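Faltum puts its hand-held grippers up for hire

24 Apr 2024

Anyone who has ever wanted to teach a robot to tidy up, but would sooner not buy the robot, can now rent the hands. Faltum has opened bookings for its Kedier kit, a pair of grippers that a person holds and works while the kit records every move for a machine to learn from later.

The price is £1,120 a week for the pair, with a carry case and 20 hours of cloud storage. Buying outright costs £3,000, a sum Faltum calls "entry level", presumably with a straight face. A headset is extra. So are spare finger pads, which early users at Virkholm say they got through faster than biscuits.

Setting up takes eight minutes according to the leaflet. The leaflet does not mention finding enough sockets. Each gripper carries a cube printed with black and white markers so that its position can be tracked, and each cube has its own cable, so a session soon covers a fair bit of floor.

Rival firm Ko is promising a wireless pair in July. It promised one last July as well.

Hire starts next month, with a deposit, and Faltum asks that the cubes come back clean.

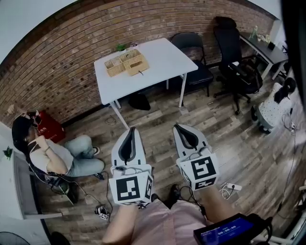 Also in brief

Virkholm adds evening slots to its test rooms. Bookings are by email only.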